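Notes from the Caltirville council gallery

Well, I went along again, and I'm still catching up on sleep. The meeting started at 7 pm and I got home a bit before midnight, which tells you how the vote on the ward boundaries went. (It didn't go anywhere. It's been put off until December.)

If you've missed the earlier instalments, the council has eight seats and it's split four–four over whether the Stadon side of the river should become its own ward. The mayor can break a tie, but she owns a house over there and has been told she'd better sit this one out. So we get the same motion, the same tied vote and the same long faces every month. I've now heard the phrase "community of interest" so often that I caught myself using it about my own street!

The petition did finally get tabled, and it has 1433 names on it. I was pretty chuffed about that, having stood outside the Jukard shops for two cold mornings with a clipboard. One councillor asked how many of the signatures came from inside the proposed ward, and the clerk said about 800. That set off 40 minutes on whether the rest should count at all. I'd have thought anybody who pays rates here can have an opinion on how the place is run, but there you go.

What worries me more is the other stuff piling up behind it. The Valente Road drainage money can't be signed off until the wards are settled, or so we're told, and neither can the new library hours. I asked at question time whether that was a rule or just a habit, and was promised a written answer. I'll print it in full when it turns up.
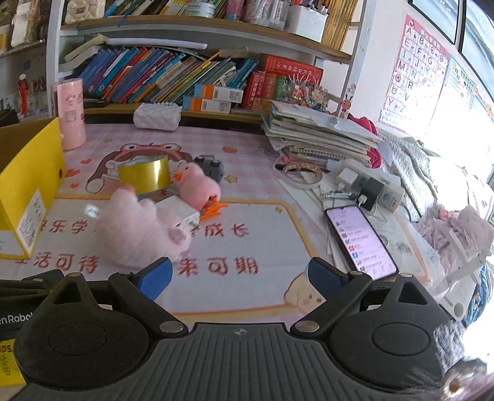

There were 38 of us in the public seats, by the way, and that's the best turnout I've seen since the pool closure. A few people left at the supper break and I can't say I blame them, but it does make a difference when the gallery's full. Even the shouty ones behave a bit better.

Submissions on the boundary map are still open — the form's at the front counter and also at the library — and you can write as little as one line. I'm happy to drop yours in with mine if you can't get into town. Just leave it in my letterbox, the green one, and mind the gate because it sticks.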